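How to Squeegee a Frosted Window from the Inside
By Rutilio Ibarra

Frosted panes hide dirt well, so they tend to get skipped. Then the sun hits them and every smudge shows. One window takes 12 minutes once you have the hang of it.

What you need
A squeegee, a bucket of warm water, a small squirt of dish soap, a sponge and two dry cloths.

1. Clear the sill and lay a towel on it. Wipe dust off the frame with a dry cloth before any water goes on.

2. If there is a blind cord or pull, move it aside or work around it.

3. Sponge the soapy water over the glass from top to bottom. Wring the sponge out first – drips end up in the bottom rail.

4. Set the blade flat against the glass and pull it down in straight strokes. Overlap each stroke a little and wipe the blade after every one. 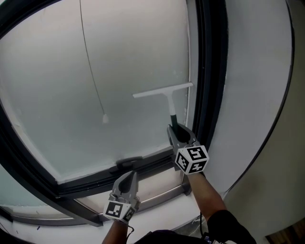

Squeegee against the glass, close to the side of the frame.

5. Do the side edges last, with short strokes. Work slowly near the latch.

6. Check the rubber. A nick leaves a thin line of water on every pass. Rinse off any grit too.

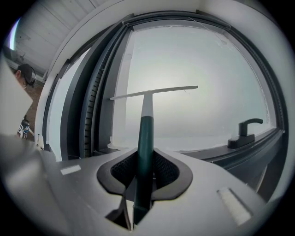

White blade holder, dark green handle.

7. Look along the top edge and the upper corners. Smudges there need a second go with a barely damp cloth.

8. Dry the frame, the seal and the handle. Lift the towel and wipe the sill.

Stand the squeegee somewhere to dry with nothing pressing on the blade.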